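11th April
By the Restuveo tooling desk

Most of the arguments I have had this year about robot software have been about models. Which policy, how large, trained on what. I would like to make a case for something duller, which is the code that sits between the policy and the motors and decides whether a command should be carried out at all. In our project we call that layer Ojala. It is the least popular part of the codebase and I think it should get more of our time than anything else.

Restuveo is a small group. We build a planner called Zetham, which takes a short instruction and breaks it into steps, and we run it against household tasks in simulation before anything is tried on hardware. The tasks are plain ones: open a drawer, move a book, put something on a shelf. They sound easy, and the planning part mostly is. A person can write the plan for opening a drawer on the back of an envelope. Go to the handle, close on it, pull.

The trouble is in the word "handle". Zetham asks the perception code for a handle and gets back a position, a direction and a confidence score. A slim metal bar held off the wood by two posts is a kind target as these things go, but the fingers still have to pass behind it, and the gap is small. If the estimate is out by the thickness of the bar, the gripper pushes on the drawer front. The planner doesn't know this. It was told there was a handle at that point, and it moved on to the next step.
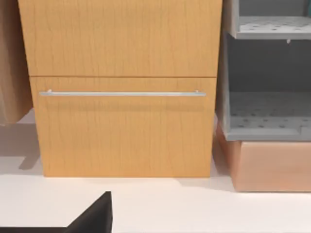 Clana disagrees with all this, and wrote to say so after an earlier draft went round. The objection was that a checking layer only hides bad perception. If the handle estimate is poor, fix the estimate, and stop writing rules that paper over it. Every rule added to Ojala is one more thing that will be wrong on the next cabinet, and in a year the team will be maintaining a pile of exceptions that no one understands.

I take the point about the pile. We have 63 rules in Ojala at the moment and I could not defend all of them. Several were added late in the evening to get a run through, and they look like it. One of them refuses any pull longer than the depth of the drawer model, which is sensible until somebody loads a drawer model with the depth missing, at which point it refuses everything. That cost us most of a morning.

But the conclusion doesn't follow. Better perception gives fewer wrong estimates. It doesn't tell the rest of the system what to do with the wrong ones that remain. Somebody has to decide what happens when the arm has closed on something and the finger gap says there is nothing between the fingers. If that decision isn't written down in one place, it gets made by accident in five places, and they won't agree.

We looked at this over a batch of 115 simulated drawer runs. With the checks switched on, 96 finished correctly. With them off, the same policy and the same seeds gave fewer good runs, but the bigger difference was in the logs. With checks on, a failed run stopped at the step that failed and said so. With them off, the arm carried on through the plan with an empty gripper, and the log reported success until the final state was compared with the goal. Finding the real fault meant replaying the whole thing and watching.

Flat objects make the same point from another side. A book lying on a table can't be gripped from above across its face unless the jaws open wide enough, and often they don't. The planner has to choose between sliding it to an edge and taking it by its shorter side, and either choice depends on knowing the size of the book fairly well. Dark covers and soft shadows on a pale surface are just where our segmentation is weakest. It has more than once drawn the outline around a book and part of the arm's own shadow together, and passed the result on with high confidence.

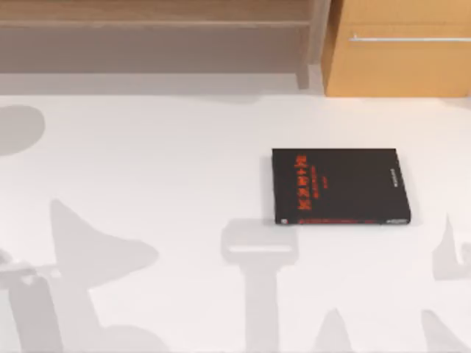 A check for that is cheap. We know where the arms are at every moment and we know where the lights are, at least in simulation, so we can work out where the shadows ought to fall and compare. It took eight lines to write once we had the right geometry calls to hand. Clana would say it ought to be learned, and perhaps one day it will be. Until then the eight lines run on every frame and cost next to nothing.

What I would ask of other groups is modest. Keep the checks in one module, with a name, so people can argue about it. Have each rule record why it was added and which run prompted it. Delete rules that haven't fired in a long while, after testing without them. And when you publish a success rate, say whether it was measured with the checks on or off. I have read a good many reports where I couldn't tell, and the number means very little to me without that.

We haven't followed all of this ourselves. The record of why each rule exists only goes back to the start of April, and the older entries say things like "needed for cabinet". I am working through those now, one at a time, switching each off and rerunning the drawer batch overnight.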